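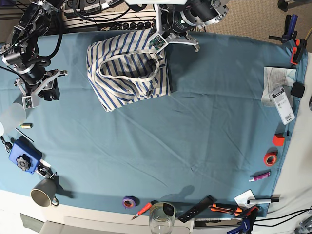

Ob man die Schließschwelle nicht einfach fest einstellen und die Schätzung aus dem Kamerabild ganz weglassen könne, kam als Rückfrage aus Prolitz, das habe beim alten Vendel-Treiber schließlich auch gereicht.

7. August 2023. Ich habe über die Frage länger nachgedacht, als ich zugeben möchte, und finde sie nach wie vor berechtigt. Bei steifen Teilen würde ich sofort ja sagen. Beim gestreiften Stoff liegt die Kante aber jedes Mal ein bisschen anders, und dann macht der Greifer brav zu, obwohl nur ein Finger überhaupt etwas zum Anfassen hat. Der Motorstrom sieht dabei fast genauso aus wie bei einem ordentlichen Griff (ich habe mir die Kurven zum Kaffee noch einmal nebeneinandergelegt, wirklich kaum zu unterscheiden!).

Also heute in Grudov umgebaut: Die Kantenschätzung läuft jetzt im selben Takt wie der Regler und hängt nicht mehr hinten an der Planung. Zeitfenster erst 315 ms, dann auf 300 runter, damit es glatt in den Puffer passt. Die Freigabe zum Schließen kommt erst, wenn die Kante zwischen beiden Pads geschätzt wird, sonst fährt der Arm seitlich nach.
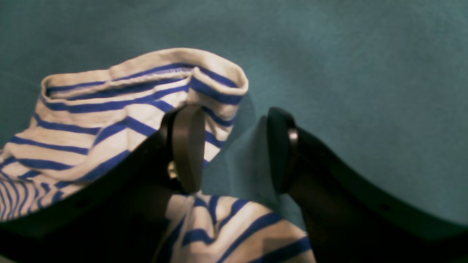 Handgelenkkamera: linkes Pad am Stoff, rechtes noch über der freien Unterlage.

Genau solche Stellungen soll die Freigabe abfangen. Commit 637 liegt auf dem Zweig von Pruitt, bitte noch nicht zusammenführen, die Zeitstempel vom linken Arm springen nach einem Neustart nämlich immer noch. Das Problem schleppen wir seit März mit, und ich würde es gern endlich loswerden, bevor jemand darauf aufbaut.

Suche Notizen durchsuchen … Los

Offen: Parameter 66 (Nachfahrweg) steht noch auf dem alten Wert, Schattenkanten werden von der Schätzung manchmal als Stoffkante genommen. Morgen Maske dafür probieren, vorher die Logs sichern.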